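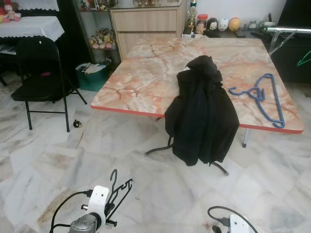

玛尔塔·伊尔韦斯
Skultthorpe衣物修补与借用项目 协调员

致Bjarnason基金会：中期进展报告

尊敬的基金会各位同事：

现按照资助协议的要求，向贵方报告本项目上半期的工作情况。中文不是我的母语，但因为贵方项目办公室以中文处理文件，我尽量直接用中文写，附表仍保留原文。如有用词不准确的地方，请以附表为准。

一、项目背景的简短回顾

Skultthorpe冬季长，风大，外套是居民最贵的一项衣物支出。申请书里我们写过，许多家庭丢掉外套的原因只是拉链坏了，或者里衬开了线。镇上最后一家裁缝店关门以后，修一条拉链要坐渡船到Nimomport，来回的船票已经接近一件便宜外套的价钱。本项目希望在镇上恢复基本的修补服务，同时建立一个外套借用处，供季节性工人和刚搬来的家庭使用。

二、已完成的工作

修补服务从一月开始接收衣物。到本报告截止时，登记并修好的外套共100件，其中拉链问题最多，其次是袖口磨损和口袋破洞。另有20件经过检查后认为不值得修，已征得主人同意，拆下可用的扣子、拉链头和里布，留作材料。

借用处比修补服务开放得晚一些。延迟的原因是我们低估了清洗和晾干的时间。厚外套在室内晾干很慢，如果里层还潮就挂起来，过几天会有气味。现在的做法是，归还的外套先单独放一晚，第二天清洗，完全干透以后再检查和上架。借用期限原定两周，后来按借用人的意见改为一个月，到期可以续借。

我们也举办了5次晚间修补课，教的内容是换拉链头、补里衬和缝纽扣。课程原来计划教机缝，但是多数参加者家里没有缝纫机，所以改为只教手缝。有几位渔业工人提出想学修防水面料，这个要求超出了我们现在的能力，我在第五部分再说明。

三、场地与设备

场地仍是市场后面的房间，租约条件没有变化。设备方面，用贵方资助款购买了2台二手缝纫机。其中一台能缝厚料，使用情况令人满意；另外一台送料不均匀，缝薄的里布时会起皱，已经送到Nimomport调整过，问题减轻了，但没有完全消失。卖方同意在保修期内再看一次，费用由卖方承担，运费由我们承担。

照明有改进。冬天下午三点以后光线很差，缝黑色布料时几乎看不见针脚，所以我们从杂项预算中支出了一笔小额费用，在工作台旁加了落地灯。这笔支出没有超过协议允许自行调整的范围，收据已随附表一并寄出。

衣架比预想的消耗快。细的塑料衣架挂厚外套容易变形，我们正在逐步换成宽肩的，换下来的仍用来挂衬衫和儿童衣物。

四、材料供应

线、里布和纽扣没有困难，当地可以买到，价格与预算基本一致。拉链的情况不同。申请时我们计划全部向Hellmont订购，因为他们接受小批量订单，长度也可以按要求裁。第一批货质量很好，但第二批到货晚，并且有一部分是左插式，而我们订的是右插式。Hellmont承认是他们的错误，已经补发。等待期间，有些外套只能暂时放着，主人多等了一段时间。对此我们逐一打电话作了说明，大多数人表示理解，有一位要求取回没有修好的外套，我们也照办了。

为了避免再次出现同样情况，我们现在提前订货，并保持一定数量的常用长度库存。黑色双头拉链用得最快，这个在编预算时没有想到，下一次订货会增加比例，减少彩色拉链。

五、困难和需要贵方考虑的问题

第一是人手。懂得缝厚料的人很少，目前主要依靠一位兼职裁缝，她每次从Nimomport过来，天气不好渡船停航时，工作就只能顺延。我们请求把原来用于印刷宣传材料的余款转到她的交通和住宿，这样遇到停航，她可以在镇上多留一晚，把积压的工作做完。宣传材料已经足够，在渡口和商店贴出的告示效果很好，不需要再印。

第二是防水面料。换拉链以后，针孔处会渗水，需要贴压胶条，而家用熨斗温度不稳定，试过的几件结果不理想，有一件面料起了泡，我们已按规定赔偿。在没有合适的设备以前，我们决定不接收需要保持防水性能的外套，只在登记时向主人介绍Nimomport的一家船帆修理店。如果贵方认为这一类服务重要，我们可以在下一期申请中单独提出设备费用。

第三是借出后没有归还的外套。数量不多，主要是季节工人提前离开，没有来得及还。我们没有收押金，这是申请书里的原则，我个人仍然认为应该保持。但是登记时我们会多问一个联系方式，并且在渡口设了一个归还箱，港口办公室同意代为看管。

六、经费使用

各项支出在附表甲中列出。总体上，材料费略低于计划，交通费高于计划，场地费与计划相同。清洗费一项原来没有单独列出，本期暂时记在日常运行费用中；下半期建议单列，这样核对比较清楚。捐款箱收到的现金已另外记账，没有同资助款混合使用。

七、下半期计划

下半期修补服务照常进行，并在天气转暖以后集中处理借用外套的大修，例如更换整片里衬。修补课在夏季暂停，入秋以后恢复，内容增加羽绒外套小破口的处理。学校提出希望带高年级学生来学习缝纽扣，时间还在商量。借用处的登记本将改为卡片，每件外套一张，记录尺码、修补内容和借出日期，现在的本子查找太慢，不同的人写法也不一样。

关于第五部分提出的交通和住宿费调整，希望贵方在渡船换季时刻表公布以前答复，以便我们与裁缝确定下半期的工作日。附表甲为经费明细，附表乙为修补登记汇总，附表丙为修补课的参加者意见，原件存放在项目办公处，可供查阅。

此致
敬礼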